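Cahier d'atelier, novembre, commencé vers 16 h

Reprise du cahier après une pause trop longue, j'en suis un peu honteuse. Les notes de la reliure Quiroga étaient restées sur des feuilles volantes glissées dans la couverture, je les recopie ici au propre, enfin, à peu près au propre, en ajoutant ce qu'on a fait aujourd'hui.

Rappel pour ceux qui n'ont pas suivi : le registre Quiroga est un gros livre de comptes, demi-basane, papier vergé assez épais, dos complètement sec et trois cahiers détachés en tête. On a décidé avec Shanti de ne pas tout démonter. Elle plaidait depuis le début pour garder la couture sur ficelles, qui tient encore très bien à partir du quatrième cahier, et je lui donne raison maintenant que le dos est nettoyé. J'aurais tout débroché par réflexe et ç'aurait été bien dommage !

Colle d'amidon. Troisième essai, et enfin une texture qui me plaît. Amidon de blé, 200 g d'eau pour la cuisson, feu très doux, et surtout on ne quitte pas la casserole pour aller répondre au téléphone (je parle pour moi). J'ai arrêté à 78 degrés au thermomètre de cuisine. La fois d'avant j'avais coupé à 73 et la colle était restée laiteuse, elle rendait de l'eau au bout d'une nuit au frais. Passée deux fois au tamis de crin, puis détendue au pinceau jusqu'à ce qu'elle ait la tenue d'une crème un peu lourde. Caradog préfère la sienne plus liquide, il la travaille autrement, avec une brosse large et des gestes rapides que je n'ai jamais réussi à copier. Chacun son pot, donc, et on met nos noms dessus.

Nettoyage du dos. Cataplasme d'amidon, un quart d'heure sous film, puis spatule en os. La vieille colle animale part en lambeaux bruns, c'est assez satisfaisant, je ne vais pas mentir. Attention aux deux endroits où quelqu'un a réparé autrefois avec une colle blanche moderne : elle gonfle, elle s'étire et elle emporte la fibre si on insiste. Je me suis arrêtée avant, il en reste une pellicule sur le sixième cahier. Tant pis, elle ne gêne pas l'ouverture.

Comblage. Le papier japonais Rutari que nous avions en réserve est trop blanc pour les fonds de cahier. Teinté hier au thé, deux bains, séché à plat entre buvards : le ton est bon à la lumière du jour et un peu rose sous la lampe. Shanti trouve que ça passe très bien, moi je ferai quand même un essai au brou de noix très dilué avant de m'attaquer à la page de titre, où cela se verra davantage. Penser à déchirer les bords à l'eau et à ne jamais les couper, même pour les petites pièces, même en fin de journée quand on est pressé.

Peau. La basane de chez Kornis est arrivée, belle, souple, un peu plus épaisse que ce que j'avais demandé. Il faudra la parer longuement sur les remplis. J'ai repris le couteau anglais et passé une bonne demi-heure à le réaffûter avant d'oser entamer une chute. Caradog m'a montré sa façon de tenir la peau avec le plat de la main gauche, tout près de la lame, et de respirer lentement, ce qui paraît idiot à écrire mais change vraiment quelque chose. Sur la chute, j'ai fait un trou au troisième passage, puis plus aucun.
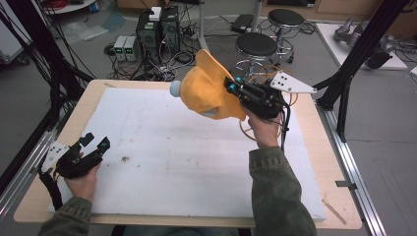 Grande table, plaque de mousse blanche posée dessus, une pince dans chaque main.

Mise en presse. Les trois premiers cahiers sont recousus et raccrochés à l'ancienne couture. Ais de hêtre, feutre, poids de 700 g sur le dos pendant la prise, sans serrer la presse pour l'instant. Le volume s'ouvre déjà mieux qu'à son arrivée, j'ai pu tourner les premières pages sans retenir mon souffle.

Pour la dorure, on verra après l'hiver. Le titre d'origine se lit encore en lumière rasante et je voudrais le relever au calque avant de toucher à la moindre pièce de cuir. Caradog propose de remonter l'ancien dos par-dessus le neuf, s'il supporte la manipulation. J'aimerais beaucoup, mais il s'effrite dès qu'on le plie un peu.

À faire :
recommander du fil de lin, le fin
essai brou de noix, trois dilutions, noter les temps
rappeler Premurley pour les buvards épais
demander à Shanti où elle a rangé le petit plioir en os
jeter la colle du deuxième essai, elle commence à sentir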